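Vuelvo a escribiros después de unas semanas de silencio, y vuelvo con un tema que me tiene bastante entretenida: el pan de centeno. Ya sé que en octubre tocaría hablar de calabazas, pero resulta que un lector me mandó un paquete de harina integral de Skornham (¡gracias, qué detalle!) y desde entonces en mi cocina no se hace otra cosa.

Lo primero que tengo que confesar es que los 4 primeros panes fueron directos a la tostadora, porque en rebanada fresca no había quien los comiera. Densos, pegajosos por dentro, con esa corteza que te obliga a sacar el cuchillo grande. El centeno no se comporta como el trigo, y yo me empeñaba en amasarlo igual, dale que te pego, esperando una bola lisa y elástica que no llegaba nunca. Al final dejé de amasar. Ahora mezclo con una cuchara de madera hasta que no queda harina seca, tapo el bol y me voy a hacer otra cosa.

Lo de la masa madre merece un párrafo aparte. La mía se llama Hajji, vive en un tarro de mermelada encima de la nevera y tiene bastante mal carácter. Cuando la paso a centeno la refresco la noche anterior con 100 gramos de harina y otros tantos de agua templada, y por la mañana huele a manzana y un poquito a yogur. Si huele a quitaesmalte es que tiene hambre: le doy de comer otra vez y retraso el pan, que no pasa nada. Alguna vez me he saltado ese paso por las prisas y se nota, vaya si se nota.
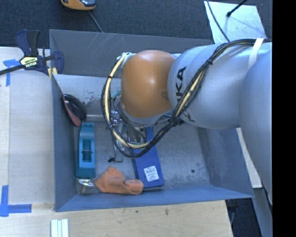 El molde también cuenta. Yo uso uno alargado de Brastura, heredado de una mudanza, y lo engraso con mantequilla aunque el papel de horno sea más cómodo (me gusta cómo deja la corteza, manías mías). Lleno el molde hasta dos tercios, aliso con la mano mojada y espero a que salgan unos agujeritos en la superficie. Entonces al horno, fuerte al principio y más suave después. Mi último pan pesó 1,385 kilos recién salido, que para dos personas es una barbaridad, pero congela de maravilla ya cortado.

Y ahora viene lo difícil: no tocarlo hasta el día siguiente. Lo envuelvo en un paño y lo escondo en el armario, de verdad. Con mantequilla salada y rabanitos está para llorar.

Para el próximo envío quiero probar con semillas de alcaravea, que en casa dividen mucho. En el foro de Plurkora hay un hilo de 6 páginas sobre si van enteras o machacadas, y todavía no me he decidido. Si tenéis opinión, contestad a este mismo correo, que os leo a todos, aunque tarde un poco. Ah, y si alguien sabe dónde encontrar melaza oscura sin pagar un riñón de gastos de envío, que me escriba también, por favor.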